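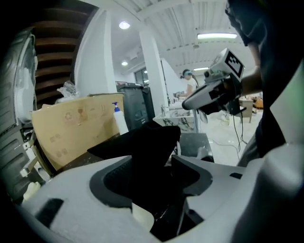
Fig. 4. Black fabric item, before folding.

Section 3: Folding and Bagging Dark Garments

Welcome back, and thanks for sticking with us through the sorting section! Dark fabrics are a joy to fold once you get the hang of them, though they do love to show every bit of lint, so take your time.

1. Clear a good stretch of tabletop and give it a wipe with a barely damp cloth. Let it dry fully.

2. Lift the garment by its highest fold and let the rest hang down, then give it a gentle shake.

3. Lay it flat and smooth it from the centre outward with your palms (no tugging at the seams, please).

4. Fold the sides in, then bring the bottom edge up to meet the top.

5. Slip it into a clear bag, press the air out and set it in your Hasville carton.

Note: Grey and black pieces look much alike under lamps, so check colours by a window if you can.

Caution: Keep spray bottles capped or turned off while you fold, and never store plastic bags where little ones can reach them.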